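I caught Judite Valente over a late coffee at Wirnora, still a bit cross about June. Her simulated test cell had passed 2,000 cycles, then the real one at Kotholm cracked a board on run 47!

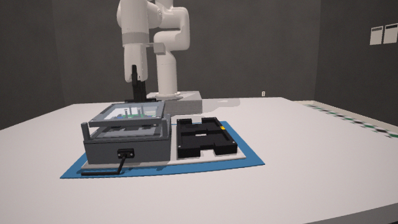
The simulated cell, with a green circuit board under the fixture's clear panel.

"The lid hadn't latched," she told me. "It was sitting 2 mm proud and the arm just carried on down." The model had no latch sensor in it — so it never saw a bad close. 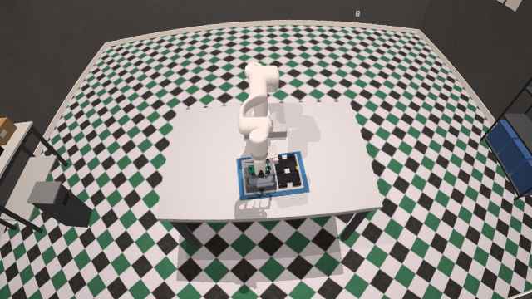 I asked who stopped it. "Me, with the big red button," she laughed. "Far too late." Now the arm waits for a latch signal before it moves, and she's rerunning all 212 fault cases (she's dreading Saturday).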